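Search tickets... Go
Print this ticket | E-mail this ticket

Ticket 234: Hot water goes cold after a few minutes, Selwood combi boiler
Opened by: Ludmila Procházka
Status: Closed

First message

Hi all, me again, sorry! We've got a Selwood combi in the unit (it was here when we moved in, so I can't tell you how old it is) and since the start of February the hot tap in the kitchen has been driving me up the wall. It runs lovely and hot for 3 minutes, then goes stone cold, then comes back warm if you wait long enough. The radiators are fine the whole time. I've already topped the pressure up, turned it off and on more times than I'd like to admit, and shouted at it. There's no fault code on the little display, it just shows the flame symbol going out.

The thermostat is a Fovis one, the round sort, but I don't think that has anything to do with the taps?

Reply from Oldřich Vondráček, Nartey Heating support

Hello Ludmila, you're right, leave the Fovis alone, it only looks after the radiators. Could you try the steps below and write down what you get? Please do them in order. And tell me which rooms have a hot tap, so I get an idea of how far the pipes run.

Log, as I went along

1. Ran the kitchen tap flat out from cold. Hot, then cold, same as ever. Tried again with the tap only half open and it stayed hot for ages, which I did not expect! Did it twice more to be sure. Half open is definitely better.

2. Checked the pressure before and after. The needle didn't budge. No drips under the boiler either, and I had my head right in the cupboard with a torch.

3. Went round the rest of the building. There are only two hot taps, the kitchen one and the small basin by the loo, and the basin does the same thing but takes longer to get going. The workroom has no water at all, so no pipes to worry about in there.
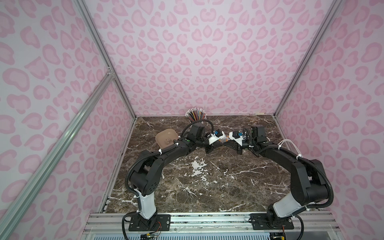

4. Turned the hot water setting down. It was up at the top of the dial, so I brought it back to 39. Much steadier, though you wouldn't want to wash a greasy pan in it. Put it back up afterwards and the trouble came straight back.

5. Looked for the cold inlet filter. I found the valve you described, but it's been painted over and I couldn't shift the cap. I stopped there before I broke something.

Reply from Oldřich

Very helpful, thank you. Stopping at step 5 was the right thing to do. It sounds to me like the plate heat exchanger is furred up. The boiler gets too hot inside, shuts the burner off to protect itself, and then you get the cold spell. Are you in a hard water area?

Reply from Ludmila

Oh, terribly hard. You should see the kettle! I descale it constantly and it's white again before I've put the bottle away.

Reply from Oldřich

That fits, then. I'll send our engineer with a new plate and a Skustel scale filter for the cold feed. Allow 20 minutes for the boiler to cool before he starts, so please switch it off when he rings from the van.

Last message

All done, he's just gone. The old plate was so clogged he could hardly blow through it, and he freed the painted cap with a bit of heat and some muttering. I've had the kitchen tap running full bore and it stayed hot until I felt guilty about the gas bill. The basin is fine too. He says the Skustel cartridge wants changing every year, so I've written it on the cupboard door in marker pen. Happy for you to close this one, and thanks for being so patient with me!

Print this ticket | E-mail this ticket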